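Home / Workplace / How to clear a shared table

How to clear a shared work table (without buying anything)

Every guide to a tidy desk I have read ends with a shopping list. Trays, risers, a little felt box for your cables. I bought the Lesari organizer set two years ago and all it did was give the clutter a place to sit. So this is the version with no products in it.

I'm talking about the big white table, the kind several people use and no one owns. A desk is easier. A desk has one guilty party.

What you need

A trash bag, a damp cloth, a dry cloth and 30 minutes. If someone tells you it takes five, ask to see their table.

Step 1. Trash first

Used tissues, wrappers, receipts. Don't sort anything else yet. Small white trash on a white top is easy to miss, so crouch and look across the surface from the side.

Step 2. Bottles

Iwona Szulc, who shares the table with me on Thursday, says to ask whose each bottle is. I tried that. People claim bottles they have never seen. Now anything half full and unlabeled gets poured out at the end of the day, and there have been no complaints so far.

Step 3. Cables

Follow each one to both ends before you touch it. If one end goes nowhere, coil it and put it away. If it is plugged in and somebody is working, leave it alone and wipe the bit of table you can reach. 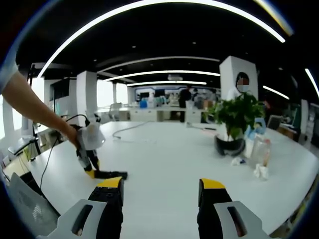 I don't believe in cable clips, by the way. The ones from Domański held for 40 days and then left glue behind, and the glue took longer to clean than the cables ever did.

Step 4. Pens and small stuff

One cup, for the whole table. When the cup is full, test the pens. Expect to throw out half.

Step 5. The plant

Keep it if it's alive. I'm less sure about the claim that a plant makes people tidier – in my experience they hide things behind the pot. Lift it, wipe under it, put it back near a corner.

Step 6. Wipe

Damp cloth, then dry. I don't see what a special spray adds on a plain white top.

Repeat weekly. Leszek Bednarek does his daily and I can't say it looks any different by noon.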